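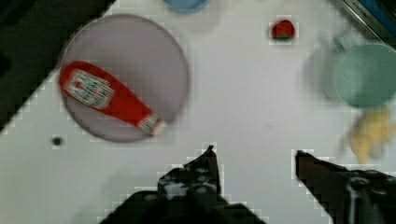
十一月了，下午四点半天已经开始暗。我今天在白桌子旁边待了很久，现在回到自己的房间，想把今天的事情写下来。我的规定还是老样子：日记用中文写，不会的词先查，查不到就绕过去，用别的话来说。上一篇我写得太短，自己看了也觉得不好意思，今天要写得长一点。

今天主要是和厨房里的东西打交道。大部分不是真的吃的，是玩具，可是名字跟真的一样，学起来没有区别。我在 Celtura 的课已经上到“家里的东西”这一单元，课本后面附了一张表，一共100个词，都和吃饭、做饭有关系。我看表的时候觉得自己都认识，合上书就说不出来了。所以我想换一个方法，看着东西，用手指着，大声说它的名字，然后说它在什么地方。

先写盘子。盘子的颜色我想了很长时间。我开始写“紫色的盘子”，觉得不对，紫色太浓了。后来写“灰色的盘子”，也不对，灰色太没有感情。我查了词典，有一个词叫“淡紫灰”，还有一个叫“藕荷色”。藕荷色这个词我非常喜欢，藕是莲藕，荷是荷花，可是我不敢确定它就是这个颜色，我没有看过真正叫这个名字的布或者纸。所以我在本子上写了“淡紫灰色”，旁边用铅笔写了藕荷色，加一个问号。下次上课问老师。

盘子上面是番茄酱。番茄酱是躺着的，不是站着的。我写“番茄酱在盘子上”，Ruben 看了我的本子，说意思对，但是听的人会以为酱倒在盘子里了，红红的一片。要说“番茄酱瓶子”，或者“一瓶番茄酱”，这样别人才知道瓶子还在。我觉得他说得很有道理。在我自己的语言里，说番茄酱的时候，瓶子和里面的东西是同一个词，我从来没有想过这个问题。于是我改成：“一瓶番茄酱横着放在盘子上。”然后又想，“横着”对不对？如果瓶子的方向和我的身体是一样的，那应该是“竖着”吧？可是它又没有站起来。我换到桌子的另一边去看，横的就变成竖的了。最后我写“躺在盘子上”，躺这个字不管我站在哪一边都是对的。

“躺”可以用在瓶子上吗？我查了例句，有人写“信躺在桌上”，有人写“钥匙躺在抽屉里”，那么瓶子大概也可以。

接下来是杯子和碗的问题，这个问题我们说了最久。桌上有一个浅蓝色的东西，口是圆的。我说是杯子，Ruben 说是碗。我说，杯子是用来喝的，碗是用来吃的。他说，汤是喝的，但是汤装在碗里。我说，那杯子有把手。他说，茶馆里的茶杯没有把手。我就没有话说了。我们决定在本子上两个都写，“浅蓝色的杯子（碗？）”，这一行看起来很丑，可是很诚实。

旁边还有一个薄荷绿的，这个没有争论，它有把手，就是杯子。Ruben 教我说“马克杯”。我以前以为马克杯是一个叫马克的人发明的，问了以后才知道是从英文的声音来的。我把这个词写了五遍，“马”字的那一横每次都写得太长。

水果里面我最喜欢草莓。它很小，红的，头上有一点绿。草莓的“莓”字我总是写错，把下面的“每”写成“母”。今天我专门写了一整行。老师说过，写字不要光用眼睛记，要让手记住，我觉得我的手比我的眼睛还要笨，可是写到最后几个的时候，它真的有一点记住了。
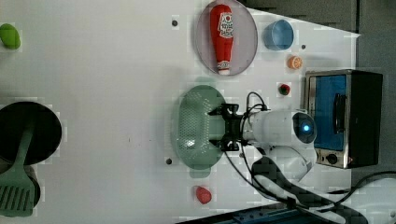 然后我写到橙子。橙子也有麻烦。一片橙子、一块橙子、一瓣橙子、半个橙子，这些说法都有，课本上只教了“一个橙子”。Ruben 说，用刀横着切下来，薄薄的、圆圆的，就是“一片”；用手剥开，里面一小块一小块分开的，叫“一瓣”；切成像小船那样的，可以说“一块”，也有人说“一牙”。一牙！牙齿的牙。我听了很高兴，马上写在本子上，还画了一颗牙。桌上的这个是圆的，看得见里面的一格一格，所以我写“一片橙子”。

那种有很多小孔的、洗菜以后放菜的东西，词典给了我四个名字：沥水篮、滤盆、漏盆、洗菜篮。四个！我看着那个绿色的，不知道应该叫它哪一个。我问 Ruben 平时怎么说，他想了想说，他平时就说“那个漏水的”。这不能写在作业里。我最后选了沥水篮，主要是为了学“沥”这个字。三点水加一个“历”，写起来不难，声音也好听。“沥水”的意思是让水一滴一滴地走掉。我造了三个句子：

生菜洗好以后，要放在沥水篮里沥一沥。
沥水篮的底上有很多小孔。
我想买一个绿色的沥水篮，可是我已经有一个白色的了。

第三句是真的。我家里那个白色的，是刚搬来的时候在 Kramer 买的，那时候我不知道它叫什么，只好在店里走来走去，用两只手做洗菜的样子给店员看。店员先给我拿来一个洗脸盆，又给我拿来一块抹布。后来是另外一位顾客明白了我的意思，带我走到最里面的架子。那天我还买了锅铲和一个带盖子的盒子，一共付了60块钱。如果那时候我会说“沥水篮”，我大概三分钟就可以走出商店，但是也就不会有这个故事可以写了。

写完沥水篮，我休息了一下，喝了半杯茶，吃了两块饼干。饼干是 Nirkov 的，上面有芝麻，掉得到处都是。我把本子拿起来抖了一抖。“抖”也是新词，刚学的，马上就用上了。

休息以后做第二部分，就是说位置。这是我最弱的地方。左边、右边、上面、下面我都会，可是把它们放进长的句子里，我就会把顺序弄反。比如我想说草莓在烤箱的左边，我一开口就说成“左边的烤箱在草莓”。Ruben 没有笑，他让我先说大的，再说小的：先说大的东西在哪里，然后说“它的左边有什么”。这样从大到小，好像寄信的时候写中文地址，先写国家，再写城市，再写路，最后才写人的名字。这个比喻是我自己想出来的，我有一点得意。

我就照这个方法一句一句地说。桌子的右边有一个烤箱。烤箱的旁边有一个薄荷绿的杯子。烤箱的左边有一颗草莓。盘子的右边有一个浅蓝色的杯子（碗？）。说到这里还算顺利。

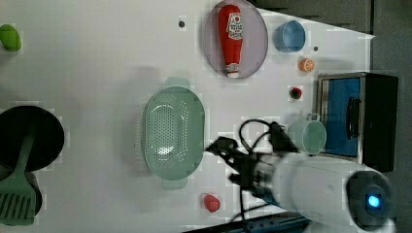 番茄酱躺在盘子上，右边是浅蓝色的小杯子，再下面一点是一片橙子。

烤箱这个词也要说一说。我一直把“烤箱”和“微波炉”弄混，不是东西弄混，是字弄混。一个是“箱”，一个是“炉”，为什么不都叫箱，或者都叫炉？Ruben 说也有人叫“烤炉”，一般更大一些，烤鸭子的那种。那么这个小的、银色的，就是“小烤箱”。我问他，烤面包片的那个呢？他说“面包机”，说完自己又摇头，说面包机是做面包的，烤面包片的叫“多士炉”或者“烤面包机”。两个名字只差一个字，一个做面包，一个烤面包。我请他写下来，他写得很快，我看不清楚，请他再写一遍。

关于动词，我也做了一些笔记。烤箱前面可以用的动词有：打开烤箱、关上烤箱、预热烤箱。杯子前面可以用的动词有：拿杯子、端杯子、洗杯子、打碎杯子。“端”和“拿”的区别是，端要很平、很小心，东西里面常常有水或者有汤。拿就随便了。所以空的碗可以拿，满的碗要端。我以前都说“拿一碗汤”，没有人纠正过我，想起来大家对我真的很客气。

还有“把”字句。我知道学中文的外国人都怕“把”字句，我也怕。可是整理东西的时候不能不用它。把草莓放在盘子里。把杯子放回去。把番茄酱拿过来。我今天练得最多的就是这三句，说到后来舌头都有一点累。有一次我说“把香蕉吃了”，Ruben 说语法完全正确，就是不要真的吃。

香蕉的量词我也查了。一个叫“一根香蕉”，很多连在一起叫“一把香蕉”。又是“把”！那么“把一把香蕉放在桌上”这个句子是对的吗？Ruben 说是对的，虽然听起来像绕口令。我把它写在这一页的最上面，还用红笔画了框。我想下次在 Celtura 上课的时候，轮到我造句，我就说这一句。

做完位置的练习，我打开手机上的 Cokov，把今天的新词都加到卡片里。加完以后，卡片总数是1,937张。这个数字看起来很大，但是里面有很多是我早就忘记的，比如“算盘”和“缝纫机”，我加它们的时候一定有什么理由，现在想不起来了。年初的时候我给自己的目标是真正会用1,000个词。会用的意思是，不看卡片，在需要的时候自己从嘴里出来。到底到了没有，我没有办法检查，只能说在商店里我已经不用手做洗菜的样子了。

傍晚的时候我还是放不下杯子和碗的事情，就打电话去问别人的意见。
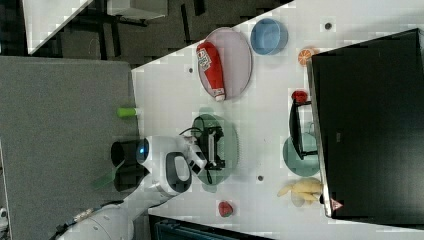
Nathalie Visser 在电话里听完我的问题，说不要看有没有把手，也不要看里面装的是什么，要看人怎么拿它：一只手握住侧面的是杯子，用手托着底的是碗。她还说，如果两种拿法都可以，那就问它的主人，主人叫它什么，它就是什么。

我觉得前半句很有用，后半句没有什么用。我试了自己房间里所有的东西。喝茶的那个，我握着侧面，是杯子，没有问题。早上吃麦片的那个，我是用手托着的，是碗，也没有问题。可是有一个放硬币的，我从来不拿它，它一直在门口的柜子上，所以按照她的方法，它什么都不是。我把这个结果告诉她，她说那个叫“零钱罐”，叫我不要再想了，早点做饭。

她还顺便纠正了我的一个音。我说“盘子”的时候，常常说成第四声，听起来像“盼子”。盘是第二声，要往上走。我在电话里跟着她说了很多遍：盘子，盘子，托盘，盘子。“托盘”也是今天才学的，比盘子大，用来端别的东西。那么盘子和托盘的边界在哪里？我想问，忍住了，这个可以留到下一次。

晚饭我做了面条，加了鸡蛋和一点生菜。生菜洗好以后放在沥水篮里沥了一沥，一边做一边小声说了这句话，觉得自己像在演课本里的对话。面条装在碗里，我很小心地端到桌上，没有拿。吃的时候我在想，家里其实没有番茄酱了，下次去 Kramer 要买一瓶，还要买洗碗的海绵，黄色的那种，一面软一面硬。海绵的“绵”和棉花的“棉”，左边不一样，一个是绞丝旁，一个是木字旁，我先记在这里，免得写购物单的时候又写错。

今天没有弄懂的，也写一下，上课的时候问：

藕荷色到底是什么颜色，可以用来说盘子吗？
“一牙橙子”是不是只有北方人说？
薄荷绿和浅绿有什么不同？可不可以说“很薄荷绿”？
瓶子可以“躺”，那么盘子可以“躺”吗？我感觉不可以，可是说不出为什么。

还有一件小事。我发现说颜色的时候，我总是先说颜色再说大小，“红的小草莓”，Ruben 每次都会很自然地说成“小小的红草莓”。他没有告诉我这是错的，就是自己那样说。我听到第三次才注意到。明天我想把今天写的句子全部再读一遍，看看有多少地方顺序不对，用铅笔改，不用红笔，红笔看了心情不好。

已经快十一点了，手有点酸，茶也凉了。杯子明天早上再洗。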